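Parts Bin Notes, Unit 4: Solenoids and Round Boards
Soledad Mendoza, Intro Electronics, Room 152

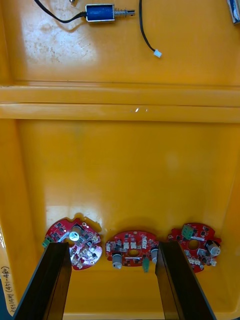 OK, so before we wire anything, get to know your parts! I keep solenoids and boards on separate sides of the divider, and please put them back that way. The push-pull solenoid is my favorite — current goes through the coil, the plunger moves, done. Lift it by the metal body and leave the cable alone. Hold the red boards by the rim (those cylindrical capacitors bend so easily). Read page 78 before lab.

Print this page | E-mail this page
2 comments
Back to top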